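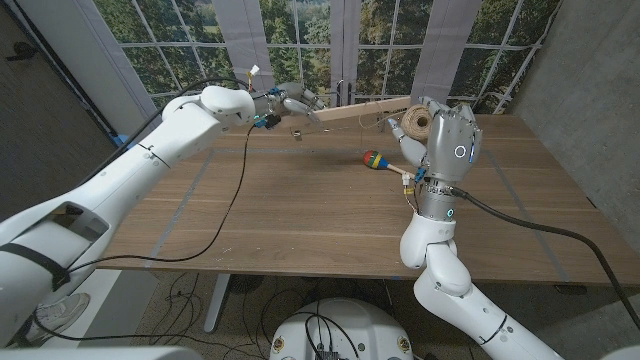
Photo: Eun-ji Do / Plivport

Idum five-finger hand, left and right

The Idum is a jointed robotic hand for mounting on a standard arm wrist. We stock it in left and right versions, sold singly or as a pair. Most customers buy one to try against the gripper they already have – usually a two-jaw model – and our loan program is set up for that.

What we tested

Hilkka Savolainen ran the pair on two white arms over our wooden test table, with a short list of household and craft objects. The maraca is on the list for its thin round handle, which two-jaw grippers tend to let rotate. Twine and small metal rings are there for fingertip work. Each object was tried 16 times per hand, and the log sheets are sent with every quote.

Results in brief

Handles and other round grips were the strong point. The closed fist held the maraca through the full shake routine at 80 percent arm speed. Twine was slower. The fingers can pinch a single strand, but the approach angle has to be set with care, and flat rings are easier to pick up from a raised edge than from the tabletop. If most of your parts are flat and thin, look at the Gilness two-jaw gripper first.

Mounting and cables

Each hand comes with a wrist plate, 4 screws and one cable. The cable is run outside the arm. Leave a loose loop at the wrist and check it at full rotation before you tie anything down. Setup takes almost 5 hours for a pair, including calibration. The Nugroho controller is sold separately and runs both hands from one unit.

Loans and orders

Loan pairs go out from July. For stock and prices write to Fouad Moussa in sales. Questions about wrist plates for older arms go to Yusri Setiawan, who will need the arm model and a drawing of the flange.

Related: Gilness two-jaw gripper – Nugroho controller – Spare fingertips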